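4.2 Do shoppers agree on what a colour is called?

Claims that buyers share a common stock of colour words rest mostly on the Brorkville survey, in which 803 people named the shades of printed cards. We doubt the result carries over to clothes. Cards are flat and evenly lit. A garment has folds, and each fold gives the eye a different shade to name.

The Stoica catalogue lists 24 yellows and oranges, among them "marigold", "amber" and "old gold". Earlier writers treat these as separate categories in the buyer's mind. The evidence for this is thin. When we put the list to 100 shoppers in Rornovov, nearly all used the word "orange" or "yellow" unprompted, and only 2 offered "marigold". Given the printed list, many more picked it, which tells us something about lists and rather little about perception. The Trarar study has the same weakness, and its authors do not report what people said before the list was shown.

There is also the matter of which part of the cloth is being named. The creases in Figure 3 are a deeper amber than the upper tip, and a respondent could defend either word. A single correct answer, as assumed in the Brorkville scoring, seems to us hard to justify.
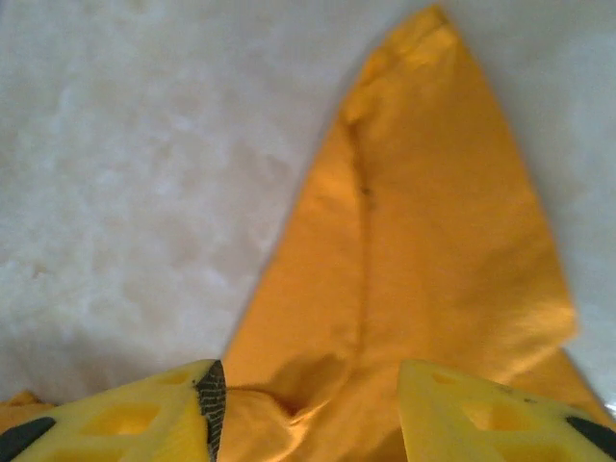

Figure 3. Crumpled orange-yellow fabric on a pale surface.

4.3 Limits of the naming task

Our own task was short and held in one town. We did not test for colour blindness, and the shop lighting varied between visits. We would not lean on the smaller differences.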